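November, workshop notebook, glaze bench

Continued with the cream glaze for the Amholm order. Ryszard asked me to write down everything this time, also the parts that look boring, so I do it.

Batch 4 was mixed in the morning. Dry weight 1000 g, water by feel until the hydrometer was where I like it. I sieved it two times. After the first time there was still grit in the bottom of the bucket, and I suspect the new bag of whiting from Skurer. Lena says the old bag was the same and I only did not look. Possible.

Test tiles went on the middle shelf of the small kiln, two thin, two normal, two thick. Thin ones came out dry and a little sandy under the finger. Normal ones good. On the thick ones the glaze crawled near the top edge, the same problem as in batch 3, so it is not the dust on the bisque, because these tiles I washed and left overnight. 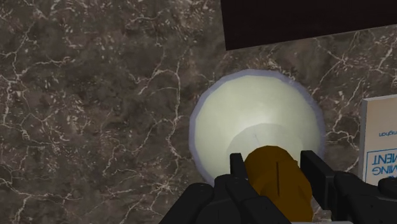
My present idea is that there is too much raw clay in the recipe and it shrinks before the firing. I see fine cracks in the dry glaze layer already after one hour. Cyprian proposes to calcine half of the kaolin. This would be easy, we have the old crucible and place in the next bisque firing. I prefer this to changing the frit, as we still have 68 kg of it and Genowefa will not be happy if I ask for another one.

Kiln notes: the controller showed 385 degrees when I came back from lunch, which is slower than the program says. Bottom element is maybe tired. Bogumił measured the resistance and wrote it on the door with chalk – please do not wipe it until he has copied it to the kiln book.

Also the viscosity of the bucket changes from day to day. Yesterday it was like yogurt, today like milk, with no water added. I put in a small spoon of Epsom salt solution and it became better, but I did not weigh the spoon. Next time weigh it.

To do:
Calcine kaolin, 500 g for the start.
Mix batch 5 with half calcined, half raw. Everything else stays the same.
Ask Skurer for the data sheet of the whiting, order number 3856.
Tiles from batch 4 are in the drawer under the scale, marked on the back with iron oxide. Two of them I broke to see the layer, the pieces are in the paper bag.

Sieve is washed and hanging by the sink. The brush needs replacing.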